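Monday, March 14, 2022
By Edeltraud Weidemann

Second day of condition checks for the works on paper. The show opens in the Plenwood rooms at the end of the month and the loan agreements allow two working days between arrival and first inspection, so the schedule has no slack. Started at eight with the etchings from the Griltiletti portfolio. All of them came in their original mats, which are acidic and have left a brown line along the bevel. The lenders were told in October. Their answer then was that the mats are part of the object. I wrote the line into the report again with the same wording as last time, so that the two can be compared.

Plate size against sheet size: three of the etchings are listed in the catalog with the sheet measurement where the plate measurement should be. The catalog is at the printer. I sent a correction for the wall labels only. The error comes from the old inventory, where the columns were swapped on one page, and everyone since has copied it, including me in my first draft.

Light levels. The small room reads 50 lux at the center of the long wall and higher near the door, where daylight comes in from the stairwell. The etchings can take it for the length of the show. The two watercolors can't, or at least their loan papers say they can't. Options are a curtain at the door or moving the watercolors to the short wall. A curtain gets pushed open all day by visitors and then hangs wherever they leave it. I moved the watercolors on the plan. This puts them next to the large charcoal drawing, which is not a happy pairing for scale, but the drawing has a wide gray mount and holds its distance. The designer will complain about the sightline from the first room. I have the lux figures ready.

Humidity in the same room was steady overnight. The logger in the far room had stopped at 3 a.m. with a flat battery, so there are five hours missing. I changed the battery and noted the gap in the file.

Glazing. The acrylic sheets from Tultent arrived, all cut to the frame sizes I sent except one, which is 2 millimeters too wide. It can be trimmed. The coating is good: I held one up against the window and against the track lights and could read the plate mark through it from both sides. It does pick up static when the film is peeled off, and that rules it out for the charcoal and for the one pastel. Those two get glass. Glass is heavier and the pastel frame has old hangers, so I changed the hangers as well and used longer screws. Total for the glazing is inside the budget even with the glass.

After lunch, crate lists. Crate 303 is marked on the transport papers as holding four frames and the lender's list gives the same four, but one of them also appears under the next crate. A typing error, I think. I left both crates closed until tomorrow, as they need their 24 hours to adjust, and asked the shipper which list was drawn up first.

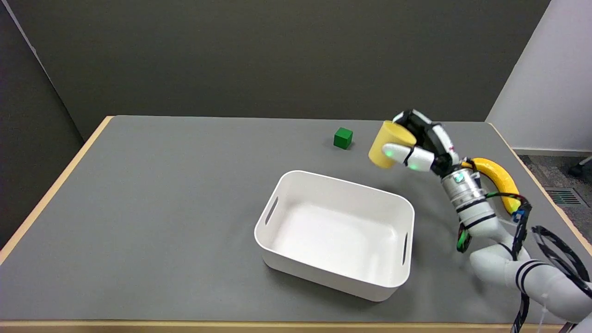

Wall texts took the rest of the afternoon. The limit is 500 characters for a single work and 600 for a room text, spaces included. The text on the early landscapes was over by a wide margin. I took out the paragraph on his teachers, which repeats what the first room says, and kept the one on the paper, because visitors can check that with their own eyes: he used the backs of printed forms, and in two of the sheets the ruled lines show through the sky. The editor wants "forms" explained. I would leave it.

Also removed "masterful" from three labels and "intimate" from four. The word "small" does the same work for the second one.

The Amin sketchbook is still an open question. It can be shown at one opening only, and the lender wants it turned halfway through the run. Turning means opening the case, resetting the cradle for a different thickness left and right, and a new condition report on the same day. I proposed the spread with the harbor studies first and the seated figure second. The harbor studies are in graphite and are slightly smudged where the facing page has rubbed - old damage, stable. The seated figure has a small tear at the lower corner which the cradle strap would cover. I don't like to strap across a tear, so the strap goes higher - it will show, and it will have to be clear polyester.

Left at half past six. Tomorrow: open the crates, trim the wide sheet, ask again about the stairwell blind.

Recent entries
Mat board samples, second delivery
Why the far room gets the prints
Notes on a loan agreement
Hanging height, again

This site uses cookies to remember your settings. By continuing to read you agree to their use.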